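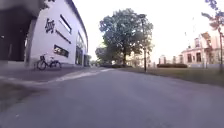 작업 노트 / Bestuvier 주행 스택
2026년 3월 6일 금요일

오전에는 Tinberg 플래너를 옥외 로그로 재생. 3,000프레임 중 978에서 경로가 왼쪽으로 휙 꺾임. 플래너는 아주 자신 있어 했다. 나는 아니었고.

원인 후보는 주행 가능 영역 분할. 아스팔트와 보도가 둘 다 회색이라 모델이 연석을 "취향 차이" 정도로 취급한다. 비용 맵을 띄워 보니 연석 자리가 텅 비어 있음. 팽창 반경만 이틀 만진 사람(나)은 반성할 것.
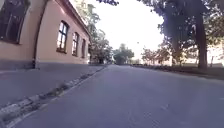 연석 틈에 잡초가 난 구간. 왼쪽이 보도, 오른쪽이 차도.

잡초 줄을 "식생"으로 따로 빼고 경계 비용에 더했더니 꺾임이 264건에서 68건으로 줄었다. 잡초가 우리 인지 모듈보다 경계를 잘 안다는 뜻이라 기분은 별로다. 제초하는 날 성능이 어떻게 될지는 생각하지 않기로 함.

남은 것
- 하늘이 하얗게 날아간 프레임에서 노출 보정 다시
- 차선 없는 도로용 중심선 추정, 지금은 그냥 가운데로 가라는 상수
- Gbeho 재생 도구가 타임스탬프를 한 칸씩 미는 버그. 4월 전에는 꼭

댓글
clk_nav: 68건 프레임 번호 좀 공유해 주세요. 나무 그늘 쪽이면 제 쪽 문제일 수도 있습니다.
작성자: 폴더에 올림. 그늘도 있고 그냥 이유 없는 것도 있어요.
mapper2: 그 상수 제가 넣었습니다. 임시였어요. 작년에.

Clukville 로보틱스 내부 노트 | 무단 전재 금지 | 맨 위로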